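Search news Enter keyword Go

Two-armed robot takes on bench pack-up at Cirnimley workshop

Last updated: 25th April

Pinto has introduced a two-armed robot at its Cirnimley workshop to return hand tools to their wall boards, a task previously left to staff at the close of each shift.

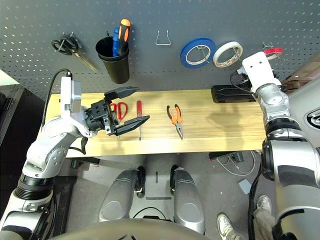

The company said no positions would be lost. Staff who had been rostered for pack-up will move to repair work, and 37 employees have completed a half-day induction since March.

"Our people came here to use tools, and a fair part of the afternoon went on putting them away," said operations manager Kavitha Mudaliar. 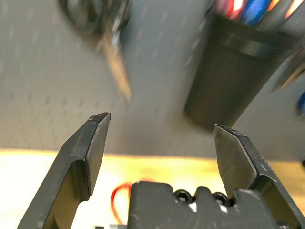

Under the new arrangements, a staff member remains beside the robot whenever it is operating — a condition sought by employee representative Ynyr Bevan during consultation. Mr Bevan said members also wanted pay grades reviewed to recognise the supervisory work. 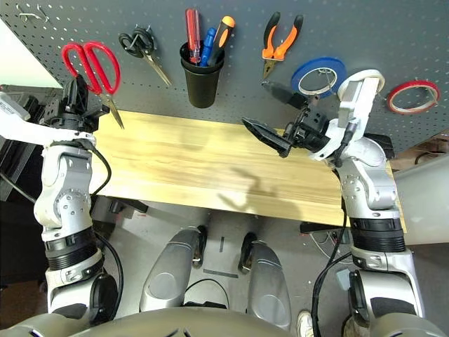 Photo: Leonor Louro / Pinto

Scissors, screwdrivers, pliers and tape are covered by the first stage. The program will be reviewed after 3 months.

61 shares | 3 comments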